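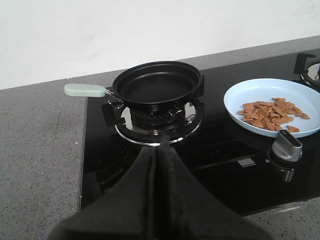

4. Reading a recipe you already know

I went into this part of the study thinking I'd be writing about measurements. I had 300 handwritten recipe cards, collected from 20 households in and near Konitz, and I'd built a nice coding sheet for cups, spoons, pinches and "a good amount." Then Jummai Igwe, who coded the cards with me, pointed out that I kept skipping the words I found boring. Those were the time words: until, once, meanwhile, when it smells right. So we went back and coded the whole pile again (she was very patient about it), and the rest of this section is what came out of that second pass.

The first thing we noticed is how rarely a clock time stands by itself. A card might say "12 minutes," but the number nearly always has a sign tacked on, like "12 minutes or until the edges pull in." When we asked the cooks which half they followed, most went with the sign. Gus Castellanos told us the number was for his daughter. His own copy of the same onion dish has no number at all — just an arrow pointing from "onions" to "bread" and the word "brown" underlined twice.

We had sorted these signs into color, smell, sound and feel, following the scheme Hadiza Ogbonna worked out for her thesis on bread makers. It held up well for baking cards. It got messy for stovetop dishes, where people pile the signs on top of each other. "Fry till it goes quiet and dark at the rim" is sound and color in one breath, and I don't think it helps to split it. We gave cards like that a double code and moved on.

Stovetop cards also assume a kitchen. Baking cards tell you to heat the oven and find a tin, but hardly any frying card says which burner to use, where to put the food once it's out of the pan, or how big the pan should be. The writer knows the stove, so all of that drops out. A two-burner cooktop like the one in Figure 3 decides a lot of the order of work before anyone picks up a spoon, and you'd never learn it from the card.

Figure 3. Two-burner gas cooktop with a black frying pan on the left burner and a light blue dish behind the control knobs.
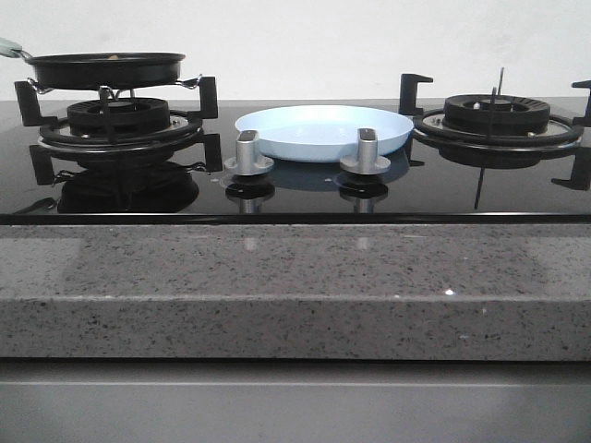 4.1 What gets left out

I asked each cook to read one of their own cards out loud and stop wherever they wanted to add something. They stopped a lot! Jummai Isah read a card for fried dough that had six lines on it and talked for most of the session. She added the size of the pieces, the order they go in, the fact that her aunt always did the first one as a test, and a long aside on a pan she no longer owns. None of that was secret knowledge. She said she'd be embarrassed to write it down, the way you'd be embarrassed to tell a guest how to use a door.
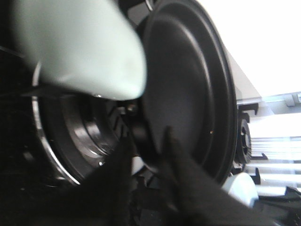
We ended up calling these additions "hosting talk," mostly for want of a better name. It comes out when the reader pictures someone else standing in the kitchen. When I asked the same cooks to read the card as if for themselves, the additions shrank to almost nothing, and a few people skipped whole lines of their own writing. One cook from the Shehu household read only the list of ingredients and handed the card back to me as finished.

There's a wrinkle here that I should own up to. My being in the room made me the guest. Mārtiņš Jankauskaitė raised this when I presented the early results at our March workshop, and he's right that some of the hosting talk was aimed at me, a person who clearly didn't know how to fry dough. We tried leaving a recorder with two of the families in Grimatside and staying away. Those recordings have less explanation in them and a good deal more arguing, mainly over whether something should be turned yet.

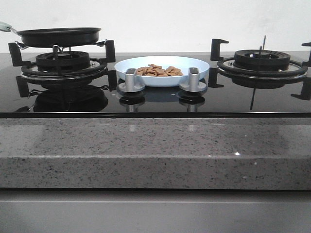 The arguing is useful, though, and I wish I'd planned for it. Two people who share a card don't always share the sign it points to. In one recording a mother and son both say "golden" and mean quite different colors; she wants the piece out well before he does, and they go back and forth on it through the whole batch. The card says golden, so it backs them both up. I've come to think a word like that lasts on a family card partly for this reason — it's loose enough that everyone in the house can keep using it.

I can't say how far this travels outside our group. The households knew each other, several of the cards were copied from one another, and the older ones had been through so many hands that we couldn't tell who first wrote "until done." Section 5 takes up the copied cards and looks at which time words changed along the way.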